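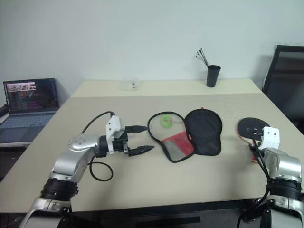 1/7/25, bench notes, pack-away chores

Back at it after the break and I'm still on the same question Hannelore Mayrhofer put on the whiteboard in December: would you let one of these things tidy your house yet? My answer this morning was "maybe the easy rooms." By lunch I'd walked that back a bit.

Today's list was small stuff that lives in bags. Paddle into its case, ball in with it, zip it up. Then cables into a pouch. I picked these on purpose (my kids can do both half asleep) and they're nastier for a robot than stacking plates. A plate stays plate-shaped! A case with a floppy lid is a new object every time you touch it.

Ran the Tollow policy first, then the Gistov one with the slower wrist settings. 16 tries each on the paddle, same starting layout give or take. I'm leaving the scores in the Shboul sheet and not copying them here, because I fat-fingered two rows last time and then argued from them for a week. Gut feeling: Tollow is quicker to commit and Gistov is kinder to the zipper.

Moved on to the pouch and cable job after coffee.

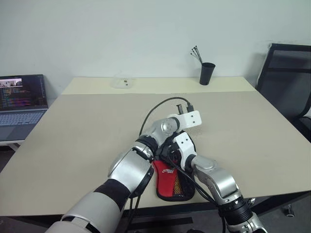 Cable and pouch job, plug up by the left gripper, right gripper at the top of the pouch.

My gripe with cables is that the plug is the easy bit. You grab the plug, fine, and then there's all this tail that has its own opinions. When I do it by hand I coil first and I don't even think about it. The policy has no coil step, so it's trying to feed the plug in and hope the rest follows. I want to add maybe 80 demos of just coiling, no pouch at all, and see if that helps. Hannelore thinks we should teach holding the mouth open first. We could both be right, which means twice the demos, ugh.

Timing: I set the cutoff at 700 seconds so I could go eat something. One Gistov run stopped itself at 696, which made me laugh out loud. My guess is I'd do the same job in well under a minute, talking the whole time.

Zippers are the other thing on my mind.
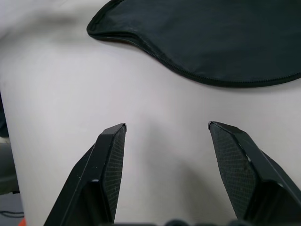
A curved zipper is so much worse than a straight one. You have to keep changing direction and keep some tension on the fabric behind you, and there goes your second hand. I'd like to try a bigger pull tab before we blame the policy, just a loop of cord. Fluvdale does it that way on their sewing line, or so their guy told me, and I've been meaning to steal the idea.

So, chores. Wiping, sure. Putting solid things in open boxes, yes, I'd trust it while I'm in the next room. Anything with a bag, a zipper or a cord, I'm staying close by with a hand near the stop button.

To do: cord loop, coiling demos, ask Hannelore about the finger pads, fix the Shboul column headers.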